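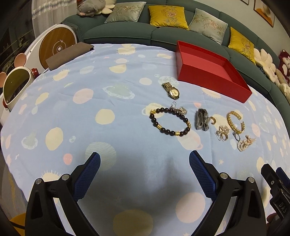 Open house at Ellden lets visitors try their hand at teaching a robot to tidy

14/11/2021

There was quite a crowd through the doors at Ellden over the weekend, and by mid-morning the line for the bedroom had reached the front steps. The workshop, which has spent the past year teaching robots to pick up after people, opened its practice rooms to the neighbourhood for the first time, and plenty of families took up the invitation (as did a fair number of grandparents, who stayed longest of all).

The practice rooms are set up to feel like rooms in somebody's home, with a proper bed and sofa, cushions, plush toys and curtains, and the jobs done in them are the sort everyone puts off. The favourite by a long way was the jewellery job. A bracelet of dark beads, a braided gold cuff, a wristwatch and a scattering of earrings are laid out on a bedspread covered in planets and stars, with an open red box near the watch, and the person at the bed has to gather everything up using a pair of hand-held grippers in place of fingers. The black gripper fingers have blue textured pads on the inside, and visitors soon learned to trust those pads and stop squeezing so hard.

Vivek Goel, who runs the practice rooms, spent most of the day standing beside the bed offering encouragement, and he seemed to enjoy himself every bit as much as the children did.

"The cuff is easy, everybody gets the cuff, and then they look at me as if they've won a prize," he said. "Then they try the little ring with the blue stone and it goes very quiet in here. I've been doing this for 20 months and I still hold my breath over that ring."

Each visitor had three minutes at the bed, though Goel admitted he was not very strict with his watch. Good tries and poor ones were both welcome. The movements of the grippers are recorded as a person works, and the recordings are later used to show a robot arm how the same job might be done – a slow, careful business that takes many more goes than most people expect. Goel said a fine chain that has tangled itself around an earring is still about the hardest thing he can put in front of a machine, and not much kinder to people.

Down the hall, in what used to be the lunch room, the team had its newest arm, nicknamed Brilivau, sorting cutlery into a drawer. It managed the spoons very nicely and had more trouble with a teaspoon that had slid under a saucer, and it got a round of applause either way. Children under eight could sit on the bench at the front, and several of them sat through the whole demonstration twice.

Families had come from all over, some of them from the far side of the river. One mother said her daughter had talked about nothing else since the flyer came home in her school bag. The girl tried the jewellery job, lost an earring over the edge of the bed, found it again under her own shoe and went straight to the back of the line for another turn. A retired watchmaker had a go as well and was told, to his evident delight, that he had the steadiest hands of the morning.

Tea and lemon slice were served in the courtyard by the Prajapati bakery next door, which ran out a little after noon and very kindly went back to make more. Nearly 20 people put their names down to come in on weekday evenings and help with the recordings. Goel said he would be in touch with all of them before the end of the month, and that no experience was needed beyond a bit of patience and a willingness to be beaten by a brooch now and then.

There were some thoughtful questions too. A few visitors wanted to know whether a robot like this would ever be of use to someone with sore or shaky hands, and Goel told them it was the question he hears most often and the one he most likes to be asked. Ellden has begun talking with Forusa, a home support service on the same street, about which small jobs its clients would be gladdest to hand over. Fastening and putting away jewellery came up early in those talks, along with buttons, pill packets and the lids of jam jars.

A second open house is planned for April, when the kitchen should be finished and there will be dishes to do. Entry will again be free, and anyone who would like to hear when the day is settled can leave their name at the Ellden front desk.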